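Baird mirrors – read me first

Hi, and thanks for downloading this. It's a small collection of photos and notes about household mirrors, mostly the wood-framed sort you'd stand on a dresser or prop on a hall table. I started it because I restore old frames at home and could never find decent reference pictures of the edges and corners. Everyone photographs the front, which is the bit I least need.

What's in the folder

There are 200 photos in 6 folders, one for each type of frame. Each folder has a plain text notes file with whatever I know about the pieces: finish, joints, repairs, and where I picked them up. Some notes run to a page and some say "pine, I think". Sorry about that, I wrote most of them in August with a cup of tea going cold beside me.

The folder names are just nicknames. Oten is the plain rails, Fedach is anything with a rounded moulding, and Fasomau is the odds and ends I couldn't place. The other three are labelled by colour (honey, walnut, painted).

About the side-on views

These are my favourites, and nearly 30 of the photos are like this. From the side you get the grain on the rail, the curve of a corner and how the glass sits between the strips, all in one go. The honey folder has a good one, a light brown rail with a warm orange-tan finish and faint darker streaks, stood upright on a white sheet. The glass picks up bands of orange, grey-silver and dark brown at that angle, so please don't use it for matching stain! Go by the rail.

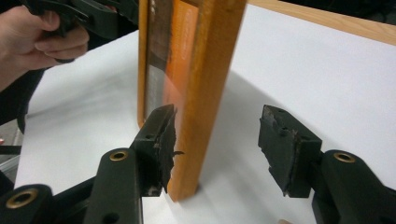

Labels and stickers

Plenty of mirrors still have a label on them somewhere. If I could read it, the wording is in the notes. If I couldn't, I've put "label, unread" and left it there – no guessing at makers.

Known problems

Colour is all over the place between folders, as I changed the bulb over the table halfway through. There are 2 duplicates in Fasomau that I keep meaning to delete. Sizes are in centimetres and were measured with a sewing tape, so allow a bit either way.

Using the photos

Go for your life. Print them, crop them, stick them up in the shed. If you put them on a website, a mention of the Baird mirrors would be lovely. Please keep the notes files with the photos if you pass the folders on, as the file numbers don't make much sense without them.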